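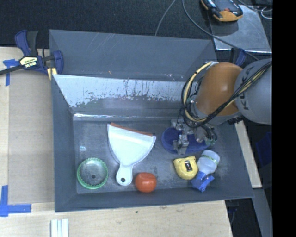

Handout 4: Good Practice at the Bin-Picking Station

A picking cell is only as reliable as the way it is set up, and most of the faults reported in this course come from setup. These notes cover the rules that apply to every student group using a shared cell. They supplement the risk assessment, which each group must read and sign before the first session. The first rule concerns the bin. It must be held to the table at the rim with bar clamps, with the handles pointing up, so that an arm pressing down on an object near the wall does not shift the bin with it. Tape on the tabletop is acceptable for marking positions. It is never acceptable as a means of holding the bin in place.

4.1 Before power is applied

Check each clamp by hand. Push the bin firmly from two sides; if it moves, tighten the clamps and check again. Confirm that the stop button can be reached from where the operator will stand. Remove tools, cups and papers from the table. Note any new damage to the bin in the cell log. Old scratches and worn paint need not be reported again, but they should be kept in mind when camera results are reviewed, as bright worn metal can be mistaken for the edge of an object.

4.2 Cables and hoses

Cables along the arm must be bundled and must have enough slack for the full turn of the wrist. Move the arm slowly through its whole range by hand control and watch the bundle at each joint. A loop that catches once will catch again. Cables lying behind the bin must stay outside the path of the gripper.

4.3 Choice of objects

A test set should mix shapes and surfaces. Flat items, rounded items, glossy items and items one can partly see through each cause different errors, and a set made up only of boxes tells the group very little. No object may weigh more than 800 grams. Bottles must be empty and closed. Glass and open blades are not permitted.

4.4 Speed and distance

During setup the arm may not exceed 200 mm per second. No person may reach into the bin while the drives are on, including to free a stuck object. After a stop, wait until the arm is fully at rest and the drives are off before approaching.

4.5 Records

Each group submits a log of at least 30 attempts. Failed picks are recorded in the same detail as successful ones. Entries must state the object, the grasp chosen and the result. Logs that leave out failures will be returned without a grade.

Questions about these rules should be sent to Hedvika Kadlec before the session.

Revised 28 Jul 2023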